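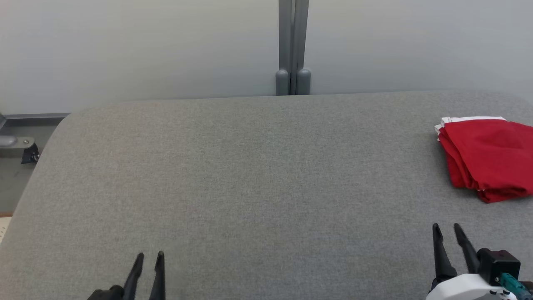 Folded red cloth on a gray padded surface.

Home Guides Elections Debate Contact

Nemar Student Elections: Set-Up Guide
Section 4. From Voter List to Open Polls
6 min read | 18 shares | 4 comments

You should have Nemar installed by now and an election with a name. If the name is still "Untitled Election 1," you can change it until the polls open. After that it goes on the printed results and stays there.

This section covers a standard student council election with one polling place and paper ballots scanned on a Cliltier counter. Schools voting on screens only can skip steps 9 through 13 and feel smug about it.

Before you start, have ready:

- the enrollment list from the front office, saved as a spreadsheet
- the final list of candidates, spelled the way the candidates spell themselves
- the Cliltier counter, its power cord and its small gray key
- one pack of Ivach ballot stock (500 sheets)
- a second adult

4.1 Loading the voter list

1. Sign in as Election Manager. The Teacher account can look at the voter list but can't change it, a fact it will mention only after you have made all your changes.

2. Go to Voters, then Import, and pick your spreadsheet.

3. Match the columns. Nemar needs a student number, a last name, a first name and a grade. Leave everything else set to Ignore. Bus route has no bearing on the franchise.

4. Press Check List. Duplicates show in yellow and missing grades in orange. Fix them in the spreadsheet and import again. You can fix them on screen too, but the next import will wipe out your work without a word.

5. When the list is clean, press Lock Voters.

Note: The limit is 4,000 voters per election. Larger schools should set up one election per grade and combine the totals under Results, Merge.

Caution: Locking the list stops late additions. A student who enrolls after this point votes by provisional ballot (Section 7). Don't unlock the list once a ballot has been cast. Nemar allows it, writes it in the log in capital letters, and the losing candidate's parents will read the log.

4.2 Entering offices and candidates

6. Go to Offices and add each one in the order it should appear on the ballot. For each office, set how many people a voter may choose. The default is one. If you're electing three class representatives and forget to change it, the counter will reject most of your ballots, and it will be right.

7. Add the candidates under each office. Nicknames are allowed in the Ballot Name box, up to 18 characters. Whether "Big Steve" is a nickname or a campaign slogan is a matter for your school's own rules. Settle it before you print.

8. Choose a name order. Alphabetical is simple and has always been popular with people named Abbott. Rotating gives each name an equal share of the top spot. Fixed is there for schools that draw lots.

Note: Write-in lines are off by default. If you turn them on, expect votes for cartoon characters, the principal, and at least one sandwich. Section 6 explains how to tally them with a straight face.

4.3 Printing ballots and testing the counter

9. Load Ivach stock with the notched corner at the upper left. Print a single ballot and read every word of it out loud to the second adult. Reading it to yourself is how Melis Middle School came to elect a Vice Resident.

10. Print the full run. Allow one ballot per voter plus a few spares for students who change their minds in ink.

11. Plug in the Cliltier, turn the key to TEST and wait for the steady green light. Warm-up takes 90 seconds. Pressing Start during the warm-up adds another 90.

12. Mark a small stack of test ballots by hand. Include one left blank, one with too many choices, and one filled in by somebody in a hurry. Write down what the totals ought to be, then feed the stack through and compare.

13. If the totals match, press Clear, then turn the key to VOTE. The display should read zero for every office. Print the zero report. Both adults sign it.

Caution: Test ballots look exactly like real ones. Write TEST across each in marker and seal them in an envelope. Don't leave them by the counter.

Caution: If the display shows anything other than zero, turn the key back to TEST and repeat step 11. Don't subtract the extra votes later with a pencil.

4.4 Setting up the polling place

14. Put the check-in table near the door and the counter near the exit, with the voting booths in between. Voters who have to cross the line to turn in a ballot will stop and talk to the line.

15. Take down campaign posters in the room and in the hallway outside it. T-shirts, buttons and baked goods with a candidate's name on them count as posters.

16. Put one pen in each booth and keep the rest at check-in. Black or dark blue only. The Cliltier doesn't see glitter.

17. At the set time, press Open Polls and enter both PINs. The clock at the top turns green and the ballot settings disappear from the menu. They haven't been lost. You just aren't allowed to touch them any more.

Note: To open at 8:00 a.m., be at step 13 by 7:30. Most schools hold their main election in September, when the copier is also busiest.

If something goes wrong

Counter returns every ballot: check the notched corner, then the number of choices in step 6.

"Voter already checked in": look at the first name. Twins are the usual cause, and siblings sharing a locker come next.

Second PIN not accepted: both PINs belong to the same person. Find the second adult.

Section revised by Jhun Tolentino. Test ballot procedure by Reynaldo Malabanan.

Previous: Section 3, Naming Your Election
Next: Section 5, While the Polls Are Open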